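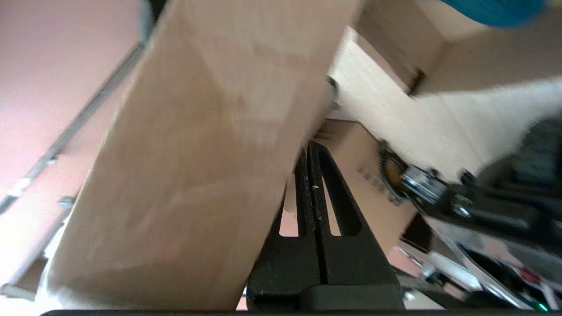

4.2 Kosmetische Freischaltungen und Spielerbindung

In der Literatur zu mobilen Sportspielen gilt es inzwischen fast als ausgemacht, dass freischaltbare Trikots, Wappen und Ballmuster die Bindung der Spielenden erhöhen. Goossens und Boateng sprechen von einem »stabilen Effekt«, Phan übernimmt die Formulierung ohne Einschränkung. Wir halten die Belege für dünner, als diese Wortwahl nahelegt. Beide Arbeiten stützen sich auf Daten aus dem Tennisspiel Prolenau, und in beiden wurde verglichen, wer kosmetische Gegenstände angelegt hatte und wer nicht. Wer sich durch drei Untermenüs klickt, um ein Stirnband zu wechseln, dürfte dem Spiel aber schon vorher zugetan gewesen sein.

Goossens und Boateng versuchen, dem mit einer Kontrolle der bisherigen Spielzeit zu begegnen. Erfasst wird diese allerdings nur über die ersten vier Tage nach der Installation, also über einen Zeitraum, in dem das Tutorial den Ablauf weitgehend vorgibt. Unterschiede zwischen beiläufig und ernsthaft Spielenden sind dort kaum zu erwarten. Dass die Kontrollvariable am Ergebnis wenig änderte, überrascht uns deshalb nicht und spricht auch nicht für die Robustheit des Befundes.
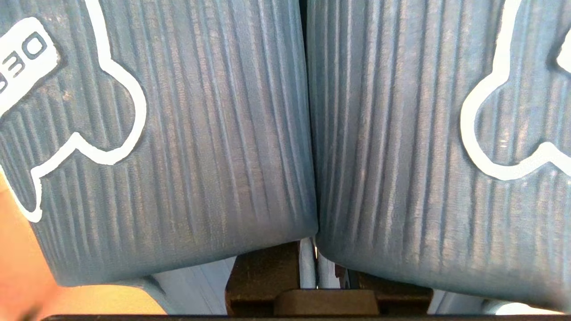 Abb. 2. Foto: Océane Beaulieu

Marwat hat als Einziger mit zufälliger Zuteilung gearbeitet. In seinem Versuch mit der Hallenfußball-App Flerico erhielt die eine Hälfte der neuen Konten sofort Zugriff auf sämtliche Trikots, die andere musste sie erspielen. Der Unterschied in der Rückkehrquote war nach 30 Tagen nicht mehr nachweisbar. In Übersichtsarbeiten wird dieses Ergebnis gern mit dem Hinweis auf die kleine Stichprobe beiseitegeschoben – ein Einwand, der gegen die Prolenau-Studien ebenso vorzubringen wäre, sobald man die inaktiven Konten herausrechnet. Hinzu kommt, dass der Versuch in den Dezember fiel und eine saisonale Turnierserie beide Gruppen gleichermaßen zurückgeholt haben könnte. Als Gegenbeweis taugt er also nur bedingt.

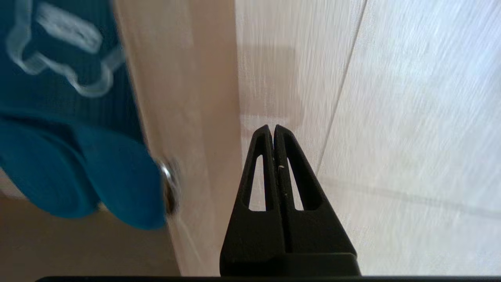 Ein zweites Argument betrifft die Wahrnehmung. Nach Phan wirken Wappen und Trikots vor allem dadurch, dass Gegner sie im laufenden Spiel sehen und den Rang ihres Trägers daran ablesen. Das setzt voraus, dass sich auf einem kleinen Bildschirm bei schnellen Bewegungen überhaupt etwas ablesen lässt. Schon bei gewöhnlichem Stoff ist das zweifelhaft: Auf dem blaugrünen Tuch in Abb. 3 ist bei Bewegungsunschärfe zwar eine kräftige, gewellte weiße Kontur auszumachen, Einzelheiten oder Buchstaben darin sind es nicht. Für ein Rangabzeichen auf der Brust einer Spielfigur, die zum Torschuss ansetzt, gilt vermutlich Ähnliches. Phan hat die Erkennbarkeit an Standbildern aus dem Umkleidemenü geprüft. Übertragen lassen sich die Werte auf das Spielgeschehen nur, wenn man die Bewegung für unerheblich hält, und dafür fehlt jeder Nachweis.

In unserer eigenen Vorerhebung konnten von 40 Befragten die meisten unmittelbar nach einer Partie die Trikotfarbe des Gegners nennen, das Wappen dagegen nur vier.
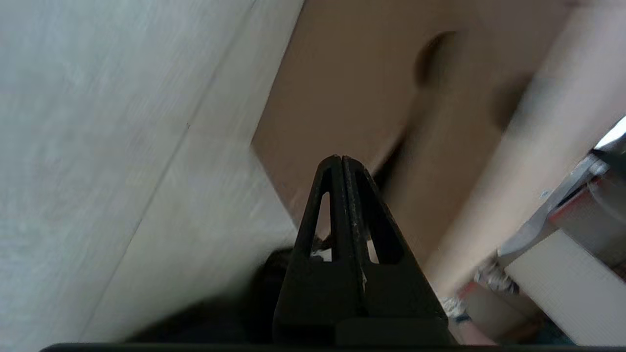
Auch diese Zahl sollte man nicht überdehnen. Die Befragten spielten auf eigenen Geräten, die Bildschirmgrößen wurden nicht erhoben, und eine Partie dauerte je nach Modus ungefähr so lange wie eine Werbepause oder deutlich länger. Immerhin passt das Ergebnis schlecht zu der Annahme, Rangabzeichen würden während des Spiels fortlaufend gelesen. Denkbar bleibt, dass sie im Ladebildschirm wirken, wo beide Figuren einander still gegenüberstehen. Das wäre jedoch eine andere Hypothese als die bisher vertretene, und sie müsste gesondert geprüft werden. Wir behandeln kosmetische Freischaltungen im Folgenden daher als Begleiterscheinung längerer Nutzung und nehmen sie nicht als Prädiktor in das Modell aus Abschnitt 5 auf.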